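Stelard adds soup counter, longer hours

May 16, 2024

Stelard, the lunch spot on Ayala Street, opens its soup counter this week after a two month delay over the hood vent. Four soups a day, bread included. Tomato rice stays on all week, the rest rotate. Same sandwiches as before, same line at noon probaly.

The new side has its own door and adds 408 square feet. Hours now run til 8 p.m., no reservations. The owners say they sold some 4,000 lunches last September, their best month yet, and ran out of rye twice.

Takeout orders go to the back window. Cash or card. A second shop in Skarncombe is planned, no date on that. 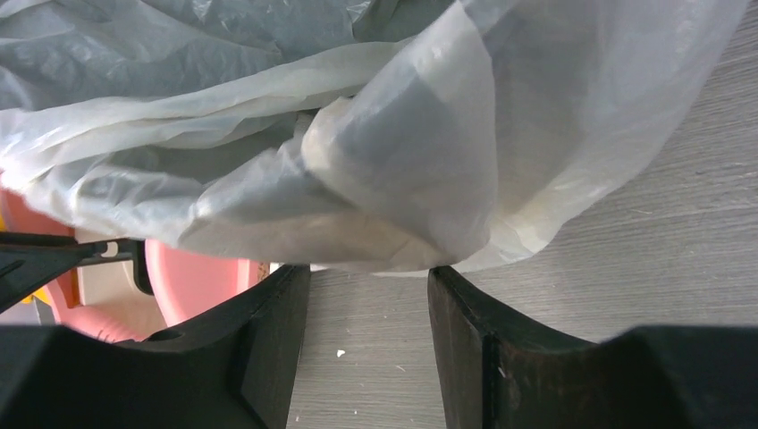
Also in food: Vustlow bakery drops its Sunday brunch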